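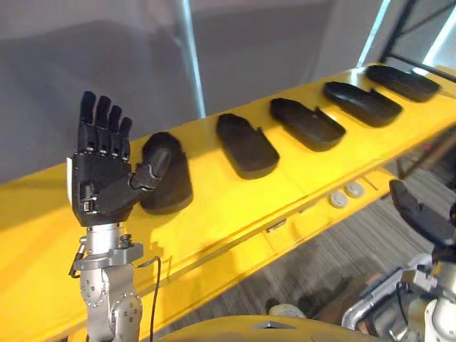

Left hand up, thumb on the nearest holder. Yellow table, April light.

Okay, I promised myself I'd write something down tonight even if it's short, so I'm on the couch with cold noodles and my feet up on the box the new chair came in.

We're at 300 good takes on the shoe holder task. Three hundred! The target is 3000, so please don't do the math in front of me, but it was a nice number to type into the sheet before lunch. Mahfuz Wijesinghe brought in a bag of those orange cookies from the Bromdale bakery and we ate them standing up in the hallway, crumbs everywhere, very dignified.

The morning was mostly me driving. I put the headset on a little after nine and did sets of 20 with a break between them, and by the second set my shoulders had that warm ache they get from holding my arms out in front of me like a sleepwalker. I'm getting better at the thumb, though. When I started I kept trying to pinch things the way I would with my own hand, and the robot's thumb just doesn't come across from where mine does. Now I bring it in low and to the side first and then close the fingers, and it feels almost normal. (I did it to my coffee mug at the break. Mahfuz saw.)

The part I want to remember is the argument over slow takes. Cassim, the folks who write the training side, would like everything smooth and even, no pausing, no second tries. I get it, wobbly examples make a wobbly model. But I had a bunch where I touched the holder, didn't like it, backed off and came in again, and I really think those should stay in! How else is the thing going to learn what to do when the first touch is bad? Mahfuz is on my side, sort of. We ended up giving them their own tag, "retry," and leaving the fight for the next call. I bet they end up using them.

The Truvura software crashed 2 times, both right after I'd hit save, so I only lost my temper. I still need to write that up and send it to their help desk. They'll ask for the log and I'll have to go find the log.

After lunch the sun came around to the window side and the shadows on the wall went all slanty. I used to pull the blind for that, but we want some takes with the light like that, so I left it alone and squinted. Bright yellow table, black holders, at least I can't lose them.

Tomorrow I want to start nearer the far end of the row. Almost everything I have so far is the close holders, because they're easy to reach and I'm lazy, and a model that's only good at the close ones isn't much use to the people at Mulitz.

Need to bring: hair tie, the long socks, a real lunch. Also call Mom back before she calls me again. It's already past ten and the noodles are gone, so bed.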